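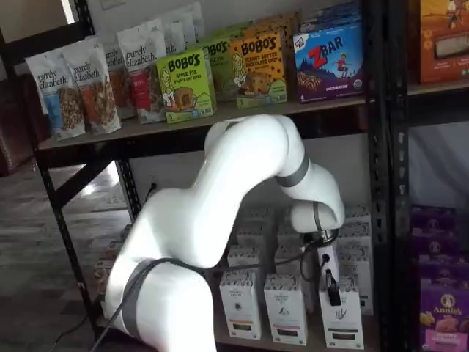 ok so I have now spent 11 days eating almost nothing but gas station and corner store snacks on a very long drive, and I have opinions. Thread, I guess

Background: I'm driving from Lucero up to Prasberg to help my sister pack up her house. It should take two days. I took the old highway on purpose and kept stopping to see people, so here we are. No regrets, some heartburn

First opinion. Peanuts in the shell are a terrible car snack and I will keep buying them. There are shells in my seat belt buckle. There are shells in a shoe I haven't worn on this trip

Second opinion: the best chips are always the regional ones you've never heard of, in the bag that looks like it was designed in 1987 by the owner's cousin. I found some vinegar ones outside Brosau that made my eyes water and I went back in and bought three more bags

I should have bought six. I was out of them by dinner and that brand does not exist one county over. I've asked at every counter. One guy told me I was thinking of pretzels. I was not thinking of pretzels, sir

Somebody asked about budget. I've been keeping receipts in the cup holder and it comes to $129 on snacks alone, not counting coffee. That's kind of a lot! But I also haven't paid for many real lunches so I'm calling it even

(coffee is a separate number and I'm not adding it up)

Trail mix check-in. If the chocolate is candy-coated, great, it survives the dashboard. If it's regular chips you get one big brick by noon and have to gnaw on it at red lights like a squirrel. Ask me how my shirt is doing

Beef jerky: fine for the first hour. Then your jaw hurts and the whole car smells like it and you still have half a bag. I moved mine to the trunk and I could STILL smell it

Ok the surprise of the trip is plain saltines. I know. I bought a sleeve when my stomach was off and now I reach for them first. With a slice of cheese from the cooler they're basically a meal, and I ate that meal on a picnic bench at 7 am watching a man try to fold up a tent in the wind. Wonderful morning

Cooler talk, quickly. Ice goes on the bottom AND the top. Cheese in a jar with a lid, never in a sandwich bag. I learned the sandwich bag thing in a parking lot with my hands in cloudy cheese water

Stopped for a night in Zarkard, population 253 according to the sign, and the one store there sells homemade fig bars by the register in wax paper. Two bucks each. I've been thinking about them for 200 miles. Soft, not too sweet, a little orange peel in there I think?

The woman at the register said they're gone by 9 most mornings and then she watched me buy the last four. I did feel bad. I ate one before I got the car door closed

To everyone replying "just pack fruit" - I did pack fruit! I packed bananas! Please think about what a banana is like on day three in a warm car. I had to drive with all the windows down through a whole mountain pass

Apples are good though, you're right about apples. Apples and the little easy-peel oranges. Grapes if you freeze them first, but they roll under the pedals so maybe only for passengers

Hot take and then I have to get back on the road: gum counts as a snack after 3 pm. It's the only thing that keeps me awake on the flat stretches. Cinnamon, the kind that's a little bit mean

Things I would not buy again: the sour worms (hurt my tongue, finished them anyway), yogurt pretzels (melted into one pretzel), and a pickle in a pouch. The pickle itself was great. The pouch juice went straight down my sleeve on a curve

Sunflower seeds I'm undecided on. You need a cup, and you need to remember which cup. I'll leave it there

Update from a rest stop, 4,000 feet up, every chip bag in the car has puffed up like a pillow. One popped while I was passing a truck and I screamed out loud. So did I drop the gum? Yes

My sister just texted asking if I want her to make a real dinner when I get in. Vegetables, she said. A salad. I've never said yes to anything so fast

I'm also bringing her one fig bar. There were four, I know what I said, but one made it. It's in the glove box so I can't see it from here

If you live anywhere near Brosau and you know which vinegar chips I mean, green bag, white letters, tell me if they ship. I'll pay for the box - I'll pay for two boxes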